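Search the Furkmont Shop board Search titles only Go

Bin picking arm at the shop: cable dress is driving me nuts

Morag G. (moragg)
OK so the arm reaches into the bin now, and I'm thrilled, and also I hate everything about my cables. Long post, sorry in advance! 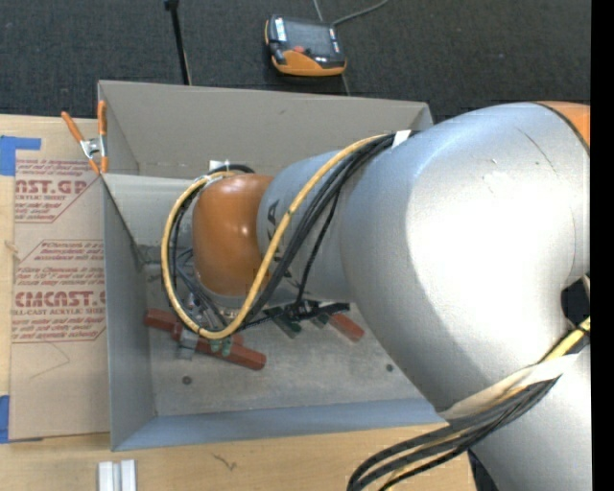 Where the build is at

For anyone who hasn't followed along: it's the used silver and orange arm I got through Cloutier Surplus for $1,974 with the pendant included. It lives in the back half of the Furkmont shop. The idea is still the same as it was last winter. You dump a mess of parts into a metal bin, the arm picks them out one at a time, and I get to drink coffee. We are not at the coffee stage.

The control side is Clolska, which Laurier talked me into and which I've mostly stopped swearing at. Picking is slow but it does go. On Sunday I left it cycling on one small metal piece while I swept up, and it got 49 picks in a row before it quit on me.

What it quit on was the cable. My yellow line comes over the top of the arm, crosses the wrist and then goes around the orange part in that big floppy loop, with the black bundle following most of the way. I left it long so the last joint could turn without yanking anything. Works great in the air. But as soon as the wrist goes down into the bin, the loop goes down with it, and on that last pick it hooked the end of a bar and dragged the thing right across the floor of the bin. I hit stop. No damage except to my mood.

So, things I'm thinking about:

1. Shorten the loop and give up some rotation on the wrist.
2. Some kind of spring return up on the big link that pulls the slack back when it isn't needed.
3. A proper hose pack. I priced one and closed the tab.
4. Put a shallower bin under it and pretend the problem never happened.

Also the bin creeps. I've got one spring clamp on the corner and I can tell you that one spring clamp on the corner is a suggestion. Ideas welcome on that too.

Laurier Doucette
Nice going on the 49! I remember when it couldn't do two.

Option 1, please, before you buy or build anything. How much rotation do you really use on that last joint? My guess is you set it up with the full range because the full range was there. If you tell Clolska to keep the joint inside a half turn each way, it'll just pick the other equivalent grip (your grip is the same flipped over) and you won't lose a single pick. Then you can take a good chunk out of that loop.

On the strap near the top of the big link: what does it do for you? If the cables can slide under it, the loop length is whatever the arm felt like that day. If they can't slide, all your slack has to live at the wrist. Either way I'd think about moving it.

tin_snips_ray
I'm going to disagree with Laurier right away, sorry man. Limiting the joint sounds free and it isn't. I did that on mine and every so often the planner decides the only way to reach a part near the wall is the long way around, so you get this huge swing in the middle of nowhere. Scared the life out of my nephew. With a deep bin and a part sitting against the side you want all the wrist you can get.

Spring return. Cheap one off a badge reel won't hold, but the kind they hang air tools from will, set on the light end. Mount it up high and behind.

Laurier Doucette
That swing is a planner setting, Ray. You cap the joint travel per move. If it can't find a short path it skips the part and tries another one.

tin_snips_ray
And then you have a bin full of skipped parts.

Laurier Doucette
Then you have a few skipped parts and a stirring move at the end. I'd take that over a spring with a hook on it hanging above a robot.

pelican_case
Not taking sides on the spring, but please, please measure the bend on that yellow one before you shorten anything. I don't know what yours is rated for. Mine wanted a radius of 80 mm if it was going to move, and I had it tighter than that for a month because it looked tidy. It looked fine on the outside the whole time. Then I had a signal that came and went depending on where the arm was pointing, and I spent two weekends blaming the connector, the power supply, and my brother, who had only borrowed the shop vac.

So if you go small on the loop, go small by moving where it's anchored. Don't just pull it tight around the wrist.

moragg
Ooh, OK, that's a good point and one I hadn't thought of at all. I'll look up what the yellow one wants. I have the reel label someplace.

Laurier, I checked and you're right, I had the full range in there and I have no idea why. I think I just clicked next. As for the strap, the cables slide under it a bit but they also kind of bind, so I guess I have the worst of both.

Ray, where would you hang a spring from? There's nothing above the table I'd trust. I'd have to put up a post, and then that's one more thing for the arm to find.

tin_snips_ray
Don't go to the ceiling or a post. Put it on the arm. Bracket on the big link, well back from the wrist, spring pulls toward the elbow. It travels with the arm so the pull stays close to the same everywhere. Ask at Hendent if they'll sell you just the bracket. They did for me, but it took a couple of phone calls and the guy clearly thought I was nuts.

Check what's tapped on your casing first. I wouldn't drill it.

moragg
Definitely not drilling it. There's a scratch-like line on the big link already and that's enough decoration for me.

ohm_sweet_ohm
Can I be the grump? Everybody's fixing the wrist, but look at the other bundle, the black and yellow one coming out from under the off-white band and going down in front. The strands just fan out at the bottom. If it were mine I'd sort that before anything at the wrist. It's a lot of loose cable with the arm moving next to it, and a snag down there is going to pull on everything upstream.

Also seconding the bin complaint. Bolt it! There look to be a couple of holes or fasteners in the floor of it already. If they're holes, two screws and you're done.

Laurier Doucette
Fair on the lower bundle. I'd wrap it in something loose though, and leave it able to move. People zip tie those solid and then wonder why the ties walk.

I'd be a little careful about bolting the bin down hard. One bad approach and something has to give, and with a clamp it's the bin that moves. With bolts it's your tool. Sheet metal bin against that arm, I know who wins, but the fingers come in last.

ohm_sweet_ohm
If your robot is hitting the bin often enough that you want the bin to be soft, you've got a different problem. Every time it moves a hair your pick positions are off. Fix it in place, set the speed low, set the collision limit low. That's how you protect the tool.

moragg
You're both kind of right and it's annoying. I've been running slow anyway. What about blocks on the table around the outside of the bin, so it can't slide but it can still pop up if something catches it? Then I keep the clamp on top for a bit of hold.

pelican_case
That's what I have. Scrap hardwood, screwed down from the top, a snug fit but you can still lift the bin out to empty it. You'll be lifting it out more than you think.

Is the acrylic for the guard by the way? The sheet next to the bin with the paper still on.

moragg
Guard, yes! Well, part of one. I want a front panel I can see through so people stop leaning over the table to look. It's been lying there in its paper because I can't make up my mind where the hinge goes. Leave the paper on till after cutting, right?

tin_snips_ray
Leave it on. Fine tooth blade, don't let it chatter.

And a panel is nice, but wire a switch to it. A panel that just sits there will be leaning against the wall by the second week. Ask me how I know. I'd also hang the pendant up on a hook. I see it's on the carpet behind the bin, and the day you need the stop you don't want to be bending over looking for it.

moragg
Yeah. Yeah, OK. Hook for the pendant is going on the list, and it's going near the top.

So my plan for this week is: joint range down to a half turn each way, move the strap, re-anchor the yellow cable so the loop sits up on the arm side and stays clear of the bin, wrap the lower bundle loosely, blocks around the bin. No spring for now. Ray, I'm not saying never! I just want to see how far the free stuff gets me. If it still snags after that I'll call Hendent and be the second nut.

tin_snips_ray
You'll be calling.

Laurier Doucette
She won't be calling. When you've got it moved, let it run the same motion in the air above the bin for a long while before you trust it with parts. I did 3,000 cycles on mine with nothing under it, and the cable had shifted by the end, and it was so much nicer to find that out with nothing in the way.

moragg
3,000?? At my speed that's a summer. But I could do a few evenings of it while I'm there cutting the panel. I'll mark the cable with a bit of tape where it passes the strap so I can tell if it's moved.

ohm_sweet_ohm
Mark both sides of the strap. And put up what you end up with for the anchor, I've got the same mess on a smaller arm and I've been ignoring it since July.

moragg
Will do. Quick update while I'm here, I found the reel label and the yellow one wants a bigger bend than I was about to give it. So thank you pelican, you saved me a very dumb weekend. Strap is off tonight. Does anyone have a spare P-clip the right size for that bundle, or do I need to order a bag to get one?

pelican_case
I've got a coffee can of them. I'll leave it on your shelf, take what you want.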